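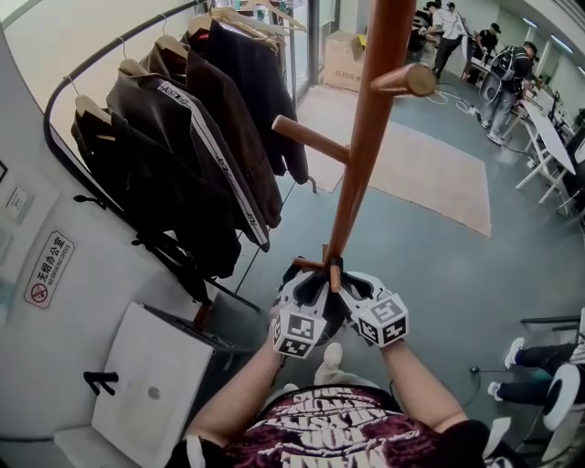 Figure 5.1. Wooden coat stand with rounded pegs; dark jackets on hangers at left.

Unit 5. Cantilevered Loads and Overturning
Statics for Interior Fixtures, Larkgate Technical College
Notes prepared by Yufang Li, revised in April by Boyang Su

5.1 Scope

Unit 4 dealt with shelves supported at both ends. The present unit covers members fixed at one end only: pegs, brackets, arms and short rails. It also covers the free-standing post, which can fail by tipping long before any part of it breaks. Read sections 5.2 and 5.3 before the lab. Section 5.5 is needed only for the written assignment.

5.2 Moment at the root of a peg

A load W hung at distance a from the face of the post produces a bending moment M = Wa at the root. Distance a is measured horizontally. For a peg that slopes upward at angle t from the horizontal, with the load held at distance s along its length, a = s cos t. The slope lowers the moment slightly and keeps the garment from sliding off. It also introduces an axial force W sin t, directed toward the post. Neglect this force in the exercises unless told otherwise.

For a solid round peg of diameter d, the bending stress at the root is

stress = 32M / (pi d^3)

Note the cube. A peg turned down by one fifth of its diameter carries close to twice the stress under the same load. Most breakages occur at the shoulder, where the diameter changes abruptly.

5.3 Tipping

Take a post of weight G standing centrally on a base. Let b be the horizontal distance from the centerline to the tipping edge. With one load W at horizontal distance x from the centerline, and x greater than b, the post is on the point of tipping when

W(x - b) = Gb

For a base with separate feet, b is the perpendicular distance to the line joining two adjacent feet. Do not use the length of a foot. This was the most common error in last term's scripts.

The height of the peg does not appear in the equation. Height matters once the post leans or is pushed sideways; see 5.5.

5.4 Worked example

Given: G = 60 N, b = 0.20 m, x = 0.32 m.
Find: the largest single load W.

W = Gb / (x - b) = (60)(0.20) / 0.12 = 100 N

A second load of 100 N on the opposite side at the same x restores balance. Removing either one returns the post to the limiting case. Design for the worst single load, with all other pegs empty.

5.5 Horizontal push

A push P at height h, with no garments hung, tips the post when Ph = Gb, provided the feet do not slide. Sliding occurs first if the friction coefficient is less than b/h. Check both conditions and report the lower value of P.

5.6 Exercises

1. Repeat 5.4 with G = 13 N. Comment on the result.
2. A Flenorwood test post tips under a single load of 40 N at x = 0.30 m, with b = 0.18 m. Find G.
3. Derive the condition for two unequal loads on opposite sides.

Written answers go to Room 603. Bring a calculator and the Evine section tables to the lab.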